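Please Stop Selling Me the Lobby

October 7, 2019

I've been looking at condos for most of the year now, and I have toured more lobbies than bedrooms.

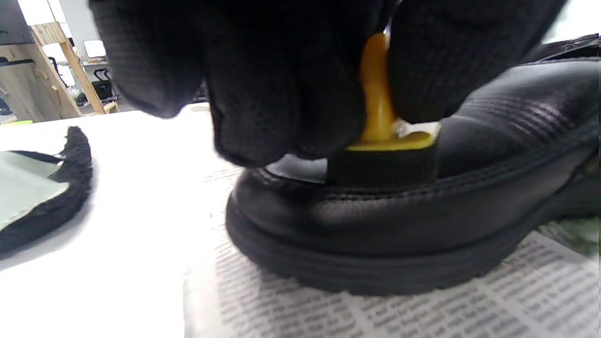
The latest was Skarnley, the new tower down by the old ferry lot. I spent 60 minutes in there with a very pleasant sales agent, and I'd guess we were in the model unit for ten of them. The rest went to the wine room, the second wine room, the golf simulator and a lounge where (I was told) residents "gather." There wasn't a soul gathering on a Monday at lunch, but fine, people work.

Then I asked about closets. Long pause! The two-bedroom has one coat closet and it's also where the water heater lives. So where does a vacuum go? Where does a suitcase go? I asked about sound between floors too and got handed a brochure about the pool.

I don't hate amenities. I swim, and I'd use a pool all winter. What bugs me is paying for all of it, every month, forever, whether I use it or not. My friend bought at Betine a few years back and loved the spa for one summer. Her monthly fee has gone up 26 percent and the steam room has been "temporarily closed" long enough that somebody stores folding chairs in it. She can't opt out of the steam room. She owns a tiny slice of it!

And the thing is, I think builders know most of us make up our minds before the elevator doors open. A big stone desk and a nice smell – it works on me too, I walked out of Skarnley half ready to sign something. Then I got home and looked at the floor plan again, and the second bedroom wouldn't hold a bed and a desk at the same time.

I'd love to see one building, just one, put that money into thicker walls and a decent laundry closet. Give me a plain front door, 2 elevators that run, and windows that open more than a crack. Put the price of the monthly fee on the first page of the brochure instead of page 60.

I'm seeing a resale on Inusa Street this weekend. It's an older brick place with no gym and no roof deck, and the listing shows a pantry. I'm bringing a tape measure.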